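September 8, 2025

Equipment planning, handheld grippers for the bedroom and laundry tasks.

Went through the parts shelf this morning before touching the budget sheet. We own two working pairs. The third pair is down to one body and a box of screws, so I'm counting it as spares.

Quote from Zultport came in. 2162 per pair, with the top mounts included but no fingers past the first set. Extra fingers are 48 each. Dalgleish is cheaper on the bodies but wants 300 for a mounting kit, and their lead time runs past the end of the quarter. I'd go with Zultport for one pair now and ask Dalgleish again in April, when we know what next year's money looks like.

Fingers are where I got it wrong last time. I budgeted them as if they came with the tool and lasted as long as the tool. On cloth they do fine for a while, then the tips start to polish and thin fabric slides out. Duvets are worse than shirts. Putting eight in the order, and they go on the consumables line this time.

Headsets: one spare wanted. Nundivby has refurbished ones at 695. Ask if that includes the strap, the last one didn't and we lost a week.

Cables. Still using the thin ones. They're light, which everyone likes, but they get in the way at the wrist when you reach across a bed. Look at a clip or a short sleeve before spending on anything fancier. Can be printed here.

Not buying: the second bed. It was on the Zaltumon project wish list and I took it off. One bed with a change of covers gives us enough variety, and we have no floor space for two. Spend a little on pillows and throws in other colors.

Open items:
- shipping cost from Zultport, missing from the quote
- do the old mounts fit the new bodies
- who signs for anything over the card limit
- storage for fingers, the drawer is full

Order goes in once the shipping number is back.

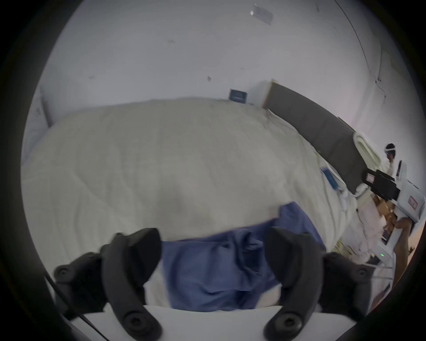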